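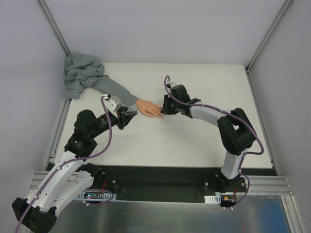
Garment in the far left corner, sleeve run out diagonally, hand past the cuff.

Subject: Re: [wuvcombe-bench] Long sleeves at the nail bench, and square bottles
To: wuvcombe-bench

On Fri 28 October a list member wrote:

> We are rewriting the Wuvcombe setup sheet and I have two open items.
> First, the sheet says short sleeves only. Half the hands we practice on
> now come dressed, and the cuff creeps down over the nails between coats.
> Is anyone working with the sleeve on, and where does the rest of the
> garment go?
> Second, Rawat has stopped stocking the round bottles. The square ones
> are supposed to be easier to hold, but I find the corners annoying. Do
> you keep the bottle on the left or the right of the hand, and how close?

Taking the sleeve first.

We work with it on. The body of the garment goes in the far left corner and stays there in a heap. Folding it was tried in April and dropped, as a folded garment slides forward in one piece when the arm is turned. Bunched up against the walls it holds well enough. The sleeve then runs diagonally toward the center of the table and the fingers point right. Pull the slack back toward the shoulder before starting, not from the cuff end, or the fabric gathers at the wrist and works its way forward again.

A straight cuff is easier than a ribbed one. Ribbing grips a practice hand but picks up lint, and the lint ends up in the topcoat. If the cuff is loose, one turn back is enough. Two turns make a ridge that lifts the wrist and tips the fingers down.

I would change the sheet to read "sleeve clear of the knuckles" and drop the rule about short sleeves.

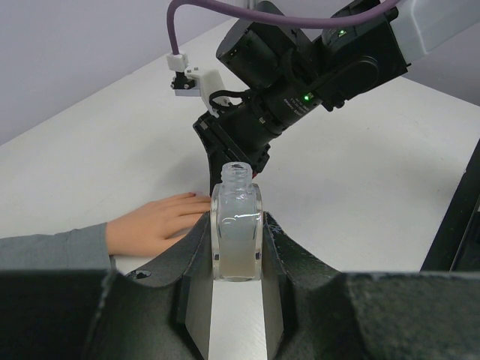
BOTTLES

Square glass, clear, thick walls, threaded neck. With the cap off and the level at two-thirds or so, the brush still loads from the side without hunting for liquid. A cloudy white fill like this one is easy to read through the glass. A clear one is not, and a strip of tape on one face at the refill line helps.

Position: to the right of the fingertips, close, upright, one flat face toward the worker. With the fingers pointing right the brush has a short way to go and never crosses the sleeve. On the left you would be reaching over the cuff each time. Left-handed members may want to mirror the whole arrangement, garment included.

On the corners, I agree that they are awkward if you pick the bottle up by two opposite edges. Take it by two opposite faces and it does not turn. The Skonton stand does not help much here. Its well is cut for round bottles, and a square one sits high in it. Our stand is 117 mm long and also takes up the place where the fingertips should go.

Size: we buy the 35 ml. Dulell 901 thickens once the bottle has been open for a session, so the larger ones are poor value unless several people share. For 3 thin coats on one hand the small bottle is plenty. Wipe the threads before capping.
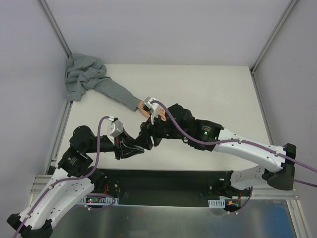
Table with the sleeve laid out. The tabletop is mostly bare.

One point you did not ask about. A flap of the garment usually ends up over the left edge of the table. We leave it. Tucking it back pushes the heap toward the hand, and the sleeve goes slack again. It matters only if the fabric is long enough to be caught by a knee.

For the tabletop itself, matte white is fine for judging sheer shades. It shows spills early. Keep the wipes off it, on a side shelf if you have one.

If you send the draft sheet to the list I will mark up the sleeve and bottle sections. I have no opinion on the lamp section.

--
wuvcombe-bench mailing list
Please trim quoted text when replying.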